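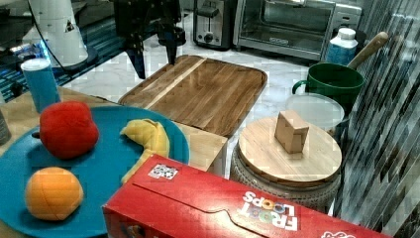 The Case Against the Kitchen Island

My sister-in-law's new kitchen in Plisley has 30 feet of counter, and last October I watched five adults try to make a salad in it. We stood so far apart that the vinegar had to be requested by shouting.

I blame the magazines. At some point a kitchen stopped being a room where dinner happens and became a room where you lean. Every remodel now wants an island, and every island wants stools, and on those stools sit people who would like to know if they can help and are already holding a drink.

My neighbor Magdolna Virág raised three boys in a kitchen you could cross in two steps. She could drain the noodles, answer the phone and smack a hand away from the cake without moving her feet. When her oldest offered to knock out the wall for her, she asked him where he thought the heat would go. She also asked where she would hide from his father.

I have priced an island myself, so I am not pure. The quote was $2,686 before the stone, and the man from Vikard said "before the stone" in the tone dentists use. For that money I could eat out until spring. I went home and spent a Saturday's worth of energy cleaning out one drawer, which held four melon ballers. I don't care for melon.

The drawer helped more than the island would have. Most of us are short of room the way we are short of time, having filled it with things we said yes to at a sale.

My sister-in-law, meanwhile, has started chopping her onions in the laundry room. She says the light is good and everything is within reach.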